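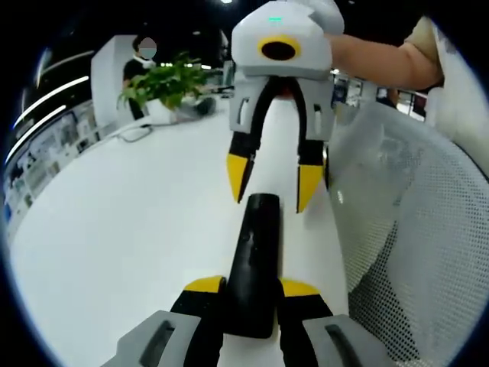 Session 9: Gambling harm and the duty of the operator

When an operator runs gambling on its own premises, two questions come up: who keeps the proceeds, and who pays for the harm. Students tend to run these together, so keep them apart in your notes. The first is a matter of license terms. The second is usually left to policy, and policy is often thin. Design matters too. A small green light glowing near the top of a device tells a person it is on, and a gaming machine uses light in much the same way, except that it also signals wins, near wins and credit left. Ruddock calls these "cues to continue" – learn the term, it comes up in the exam.

Reading: Maes and Lobo on staff canteens with machines, chapters 2 and 3. Namboodiri's reply is optional.

Case: Wamthorpe

The Wamthorpe social club had 20 machines for a membership of more than 200. Members could ask to be barred, but the form was kept behind the bar and had to be signed by the duty manager. In the year studied, 61 members said they had thought about asking. Only 9 did.

Points to prepare:

Was the barring scheme voluntary in any useful sense?
Should part of the machine income have been set aside for treatment?
Who should hold the records – the club or an outside body?

Oberholzer argues for an outside body. Đorđević disagrees on grounds of cost. Bring one page on either view to the March seminar.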